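Preguntas frecuentes sobre el Cekari, nuestro robot ordenador de piezas

Llevamos desde septiembre construyendo el Cekari en el taller compartido y cada semana nos llegan las mismas preguntas por correo, así que las juntamos aquí. Si te falta algo, escríbenos. ¡Nos encanta hablar de esto!

Última revisión: 13 de junio de 2022

¿Qué hace exactamente el Cekari?
Coge piezas planas de una cubeta, una a una, y las deja alineadas sobre una mesa. Parece poca cosa hasta que intentas que un brazo casero lo haga muchas veces seguidas sin tirar nada al suelo. Lleva base con ruedas, una columna que sube y baja, un brazo de cinco ejes y una cámara arriba.

¿Es un kit? ¿Se puede comprar?
No vendemos nada. Los planos y el código están en la carpeta del proyecto y cualquiera puede copiarlos, cambiarlos o mezclarlos con los suyos. Ya sabemos de una versión con dos brazos que tenemos muchas ganas de ver funcionando.

¿Cuánto habéis gastado?
1377 euros hasta ahora, sin contar las herramientas del taller. Los motores se llevan la mayor parte. El controlador Vestarik salió de una placa de segunda mano y nos ahorró bastante.

¿Necesito saber programar?
Para montarlo, no. Para ajustarlo, un poco de Python ayuda mucho. Los parámetros que más se tocan (velocidad, altura de aproximación, fuerza de agarre) están en un único archivo de texto con comentarios en español.

¿Qué tipo de estantería y de cubetas le van bien?
Nosotros trabajamos con estantes de acero inoxidable con rodillos blancos y cubetas azules de plástico. El montante perforado viene de maravilla: los agujeros van a distancias iguales y el programa los usa como regla para saber a qué altura está el brazo. Las piezas rojas, planas y brillantes, son las difíciles – amontonadas de cualquier manera dentro de la cubeta, la cámara confunde a veces el borde de una con el reflejo de la de al lado.

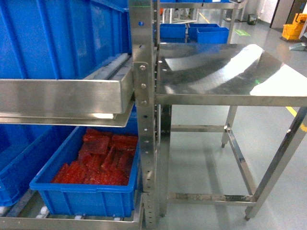

¿Por qué le cuesta tanto ver las superficies brillantes?
El acero pulido devuelve la luz del techo y la cámara interpreta esas manchas blancas como objetos. Lo que mejor nos ha funcionado es bajar la exposición y comparar dos tomas hechas desde ángulos distintos. El filtro se llama Quartey en el código y tiene su propia carpeta con pruebas. Un polarizador barato también ayuda, aunque hay que girarlo a mano hasta dar con el punto bueno.

¿Qué pinza usáis?
La Skomberg, un diseño propio de dos dedos impreso en PETG, con puntas de silicona. Vamos por la versión 31 (sí, las guardamos casi todas). Las primeras apretaban demasiado y marcaban las piezas.

¿Cuántas piezas ha movido ya?
2257 según el contador del programa, sumando pruebas buenas y malas. En la última tanda larga pasó de 80 seguidas sin ayuda y lo celebramos como si fuera un gol.

¿Es seguro estar al lado?
Va despacio y tiene una seta de emergencia en la base, pero es una máquina con motores fuertes. Mantén las manos fuera del estante cuando el brazo esté activo y corta la corriente antes de cambiar la pinza.

¿Se puede montar en casa?
La pinza y el brazo, sin problema, con una mesa firme y una impresora 3D normal. La columna pesa y pide taladro de columna, así que para esa parte mejor un taller.

¿Puedo pasarme a verlo?
¡Claro! Avísanos un par de días antes por correo y trae calzado cerrado. Si tienes piezas raras que quieras probar, tráelas también.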